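Fimura two-arm helper: can it do the chores yet?
Review by Jayanthi Rao, 5 December 2021

I've wanted a machine to do my housework since I was small enough to be bad at it, so when Karthikeyan Pai offered me four days with the Fimura (a pair of black robot arms that fix to a table) I said yes before he'd finished the sentence!

First things first, the price. It's £2360 for the pair, and you then pay Fliltance another £493 for the software that makes them do anything useful. I do think that should be one price on one page. Setting up took me most of a morning and a phone call to Karthikeyan, mainly over the cables, which are thin and a bit fiddly to route.

So, chores. Tea towels were the happy surprise. It folds them into quarters, slowly, and the corners come out neater than mine. Socks were hopeless - it kept pairing a sock with itself. Picking up building bricks and dropping them in a tub went well enough that my son asked if it could stay for good.

Then there are bags, and I'd put those down as the easy one. A cardboard box stays the shape you left it in. A soft cloth bag slumps over the moment you look away, and whichever side you grab, the other side goes somewhere else.

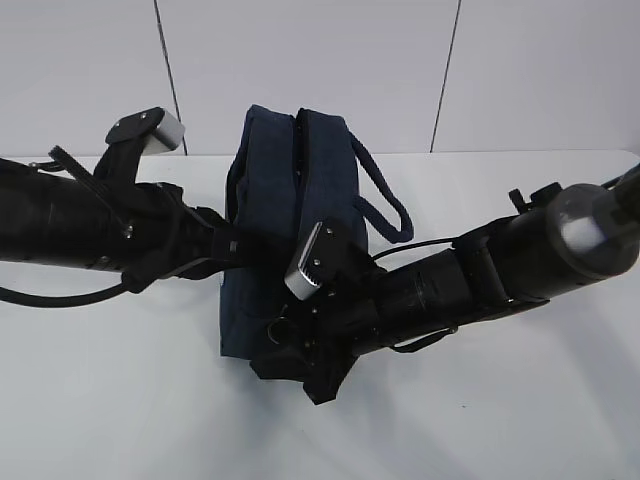
With one arm it's a waste of time, frankly. You need both, and they have to agree on how hard to squeeze, and the software only gets that right about half the time. Handles are worse again, because a loop of rope never hangs the same way twice. My friend Annapurna Nambiar packs orders for a living and she watched for ten minutes, then asked when it was going to start.

Would I buy one? For a workshop with the same dull job all day long, maybe. For my kitchen, no, not at that money. I'd have another go if they sort out the socks.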